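How Do You Choose a Hand for a Robot?
By Joaquín Paredes

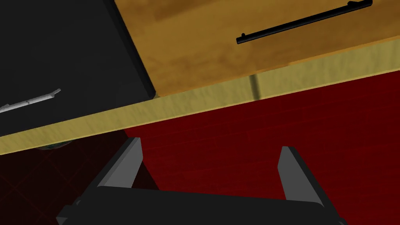
When you want to open a kitchen cabinet, you don't think very much. Your hand goes to the handle, your fingers close, and you pull. For a robot, every part of this is a question. Where is the handle? How wide must the fingers open? How hard should they press?

The hand of a robot is called a gripper. Some grippers have only two fingers, and the fingers are flat, like two rulers standing face to face. Other grippers have three fingers, or soft fingers made of rubber. In our project, Nindesia, we try different grippers to learn which one is good for which job.

A kitchen that lives in a computer

We do the first tests in a simulation. A simulation is a little like a video game. The computer draws a kitchen with doors, handles and a brick wall, and it also calculates how things move when the gripper touches them. If the robot pushes too hard, no real door is broken. We only start again.

It is also easy to change the kitchen. One door can be black and its neighbor can be wood. One handle can be white and the other black. We do this because a robot which has seen only one kind of handle may be lost when it meets another kind. You would be lost too, if you had seen only one door in your life!

The view from the wrist

Many robots have a camera close to the gripper. The camera moves together with the arm, so when the arm turns, the whole kitchen looks tilted. Try it yourself: put your head on your shoulder and look at a shelf. The shelf did not move, but its edge now goes up like a hill. The robot's program must understand this before it can reach for anything.

A camera near the hand sees small things well, but it can lose the big picture. A camera on the ceiling sees the full room, but the arm may hide the handle from it. For this reason we often compare the two - and sometimes we use both.

Making a fair test

Last August we compared two grippers. The first, Fakix, has two hard fingers. The second, Vuketti, has three soft ones. Each gripper had 30 tries to open the same door, and the robot always began from the same place. If one gripper begins closer to the door, the test is not fair.

Fakix failed 9 times. Mostly it closed its fingers too early, before the handle was between them. Vuketti failed only 3 times, but it was much slower. So which is better? It depends on what you need. For a quick job with thin handles I would still take Fakix, and then I would work on its timing.

Later we let the computer repeat the test almost 1,000 times during one night, while we were sleeping.

Try it at home

Ask an adult for a pair of kitchen tongs. Pick up a pencil, then a sponge, then a grape. Now close one eye and do it again. Write down which things you dropped, and compare your list with a friend's list.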